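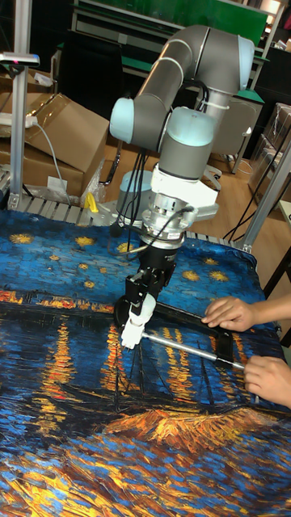 Open day at the Hoshino tea works

I've been drinking Hoshino's roasted green tea for years (the one in the brown bag, not the fancy tin), so when my friend Iresha forwarded me the sign-up page for their open day I had us both booked before I'd finished reading it. Two spots, morning group, bring closed shoes.

The works sits at the far end of the Dreritau valley, and getting there is half a day's business all by itself. We took the early train, then the bus that stops at every farm gate, and then walked the last stretch uphill because the shuttle only runs in the afternoon. I'd recommend the walk, to be fair. The tea rows start right at the edge of the road and they go up the hill in these fat rounded stripes, like somebody combed it. Iresha took a million photos and I carried the sandwiches.

Check-in was in the old drying barn. You get a name sticker, a hairnet and a little paper cup of cold-brewed tea, which was so good that I went back for another before the tour had even started. Our guide was Yoshinori Sekiguchi, who has worked there long enough to remember when the leaf came down the hill on a cable. He talks fast and walks faster. If you want to hear everything, stay near the front!

We began with the steamer. Fresh leaf goes off very quickly once it's picked, so it gets steamed the same day, and the whole room smells like spinach and cut grass. I hadn't expected that at all. I suppose I thought it would smell like tea. Someone in our group asked how long the steaming takes and Mr. Sekiguchi said it depends on the leaf, the weather and who is on shift, and then he laughed and gave us the real answer, which is less than two minutes for most of what they make.

After that come the rolling tables, and this was my favorite bit. The leaves go round and round under a weighted plate until they twist into needles, and every so often a worker reaches in, squeezes a handful and decides if it needs longer. We were allowed to squeeze some too. Mine felt like damp socks. The lady next to me said hers was perfect, so maybe there's a knack to it.

They processed 2,879 sacks last season, against 2,197 the season before, and there's a big chalkboard by the loading door where somebody writes up the running total. I liked that it was chalk. The new season's number had a smiley face next to it.

Then roasting – oh, the roasting room. It's hot in there and loud, and it smells like popcorn and toast and a bonfire a few gardens over. The roaster in charge, Renji Sasaki, was running a small batch for visitors and let us smell it at each stage. Green, then nutty, then suddenly dark and sweet. He told us the last stretch goes by so quickly that he doesn't look at the clock, he just listens to it. I stood there listening as hard as I could and heard a drum full of leaves going round. Anyway, he pulled it and it was gorgeous, and we each got a spoonful folded up in paper to take home. Mine has been in my coat pocket ever since and I'm not sorry.

The tasting was upstairs, six teas on a long table with spoons and a spit cup (I didn't use the spit cup, it seemed a waste). You slurp, loudly, so the tea sprays all over your tongue. Iresha is shy about noise and did these tiny polite sips until Mr. Sekiguchi came over and showed her again, and after that she sounded like a bath draining. We both liked number four, a light roast with a lot of stem in it. Number two was the expensive one. It tasted of seaweed and butter and I can see why people love it, but I wouldn't want a whole pot.

Lunch was rice balls and pickles in the yard. There was a stall from Leder, the pottery down the road, selling teapots with the handle on the side. I picked up four different ones and put all of them back, then bought the smallest on my way out. It pours without dripping! I've had so many pots that dribble down the spout and all over the tablecloth, so I'm very pleased with it.

In the afternoon you can do either the garden walk or the packing room. We picked the garden, which was steep and windy and lovely. Half of the upper rows are under black netting for the last weeks before picking, to keep the leaves tender, and when you duck underneath it's suddenly cool and quiet and everything's a deep green. One of the older bushes up there was planted by the founder's mother. It's a bit lopsided and has its own little fence.

A few practical things if you're thinking of going. The next open day is in December, when there's no picking but they do roast all day long, and they take 300 visitors, so book early. The path to the upper garden isn't good for strollers. The shop takes cards but the pottery stall only wanted cash when we were there. The brown bags are cheaper at the works than anywhere I've seen them, and you can buy broken leaf by the scoop, which makes a perfectly nice everyday cup. The bathrooms are behind the drying barn, past the bikes.

We caught the late bus with one minute to spare, both of us wide awake from all that tea. I was still up at two in the morning, rearranging the kitchen shelf to fit the new pot.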